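Speaker notes: Two grippers, one wrist camera, and what we learned by swapping them
Cellovside robotics meetup, 2021-02-19
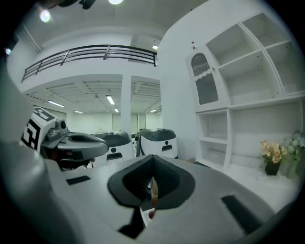
Slide 1: Opening (keep it short)

Hi everyone. I'm going to talk about fingertips. That sounds like a tiny topic and I promise it fills the time slot (I had to cut a lot!).

Say up front: we compared two hand-held grippers, which I'll call Fendora and Camacho after the names on our build sheets. Same tasks, same room, same people squeezing the triggers. I want to show where each one was a pleasure and where each one made us want to lie down on the floor.

Leave the title picture up while people find seats. Point out the charcoal V-shaped pad in the gray gripper at the front, then the white gripper on the left with the black-and-white marker cube on top. Those two parts, the pad and the cube, are most of the talk.

Slide 2: What we wanted to know

Can a person record a grasp with a hand-held tool and have an arm repeat it later with the same kind of fingers?
How much does the shape of the pad matter?
Does the marker cube stay readable when you move the way people move, meaning fast and a bit sloppy?

Pause here. Ask who has tried hand-held recording. If lots of hands go up, skip the next two paragraphs.

The short version for everyone else: you hold the gripper, do the task yourself, and a camera on the tool records it. You get the motion and the view from the hand together. No joystick, no waiting for an arm to catch up with you. The first time I tried it I did one pick, laughed out loud and did it again.

The catch is that your wrist does things the arm can't. I twist a lot without noticing. We threw out a whole morning of my recordings for that.

Slide 3: The tasks

We ran 601 recordings over 12 objects. Read a few off the slide, don't read them all: paper cup, marker pen, key on a ring, folded washcloth, plastic egg. The egg gets a laugh, so give it a second.

Every object went from a tray to a bowl. Boring on purpose! We had a fancier plan with drawers and lids, and when something went wrong we couldn't tell which part to blame.

Slide 4: Pads

This is my favorite part, so watch the clock.

We started with flat pads. Fine on the cup, miserable on the pen, which rolled out nearly every time we came in at an angle. A V shape gives a round thing somewhere to settle. With the V pads the pen went from our worst object to one of the easy ones, and I was grinning all afternoon.

The washcloth went the other way. Cloth bunches up in the notch and then hangs on when you open the fingers. Camacho with flat pads beat Fendora with V pads on cloth and it wasn't close.

Soft material helped on the plastic egg. It also picks up lint like crazy. Wipe the pads between runs, and write down when you did it. We didn't for the first 20 runs and I still wonder about those numbers.

Slide 5: Marker cube and camera

Question I always get: why a cube and not one flat tag? With a cube there's usually another face to read when you roll your wrist. A flat tag is gone as soon as it turns away.

Things that bit us:
Ceiling lights. Glare on a face and the tracker drops it. Matte print fixed most of this.
Wide lens. You see so much more of the room, and straight lines near the rim bend. Calibrate again after every lens bump, even a small one.
Cube screws. Check them. A loose cube gives you lovely smooth data that is wrong.

(Run the clip if the projector behaves. If it doesn't, wave your hand and describe the jump at the end of the track.)

Slide 6: Playing it back on the arm

We sent the recordings to the arm through the Boltholm controller. Slow playback first, always. At half speed both grippers looked great. At full speed Fendora closed a touch late, and we spent days looking at the wrong thing before we measured the delay between the camera and the finger signal.

Once we corrected for it, the arm picked up the key on 19 tries in a row. The streak ended on the next one, with the key on the floor and me crawling after it.

Slide 7: What I'd pick today

V pads for pens, handles, anything round. Flat for cloth. If your tool only takes one set, go with a shallow V, which is what we're printing now.

Next round is in March: shallow V against the deep one, same tray, same bowl, plus a wet sponge. I can't wait for the sponge.

Questions. Bring both pad sets to the front so people can squeeze them, and get them back before packing up.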